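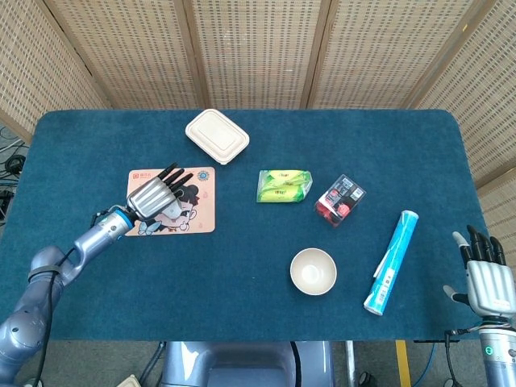
1/ Setting a small snack table, a thread

Good evening. I promised last week that I would write down how I prepare the table before guests come, and it is Friday, so now I have time. I am not a designer. I only like when a table looks cared for.

2/ First comes the cloth. I use dark teal. For years I had white, and every tea spot stayed there like a stamp. On the dark color the light things look brighter, and I iron it one time less per week. It cost me 750 in the Plukness outlet and I do not regret it.

3/ The folding screen was my big expense - 4,000, with delivery to Trandthorpe. It is the woven kind, light beige, with narrow wooden strips. Five panels. I keep the two outside ones turned in a little, so the table has its own corner and you forget about the rest of the room.

4/ Cleaning of a woven screen: dry brush first, from top to bottom. Then a cloth which is almost dry. Please do not spray it with water. I did this in December and it smelled like a wet basket for 3 days.

5/ The placemat is peach-pink with a cartoon character who shows the tongue. There is also a small blue butterfly. My sister says it is for children. Maybe yes. But every guest smiles at it, and after that they are not shy to take food.

6/ The cream-white food container goes at the back, with the lid on. I had a round one before and it was rolling inside my bag all the way home from the office. The rectangular one stays where you put it.

7/ Next to it I put the small things in packages. The lime-green snacks stay in their transparent bag until people sit down, and the clear little box with the red ones also. If I open everything early, half of it goes soft.

8/ The small round bowl I leave empty on purpose! In my family it is for wrappers. If there is no bowl for wrappers, they go under the plate, then on the floor, then I find one in my slipper on Sunday.

9/ Long packages are difficult. The light blue tube does not want to stand nicely with the other things, so I lay it down diagonally near the bowl. I tried it straight, along the edge, and the table looked like a shop shelf. Diagonal is more friendly.

10/ One question for people who know better: the screen is from Nondedby, and the shop offers a clear wax for the wooden strips. Did somebody try it on light wood? I am afraid that it becomes yellow.

11/ Next time I will write about storing tablecloths without the hard fold lines. I have a cardboard roll from Hepburn fabrics and a theory - we will see.

Comments (3)

teal_and_tea: The wrapper bowl! We use an old saucer for this, but a bowl is better.

mornings_at_9: I waxed my strips last spring. They went a little darker, not yellow. Try it on the back side first.

quietshelf: Where is the placemat from? My daughter wants one now.

This site uses cookies to remember your settings. Accept | Manage

Contact | © 2020 | Back to top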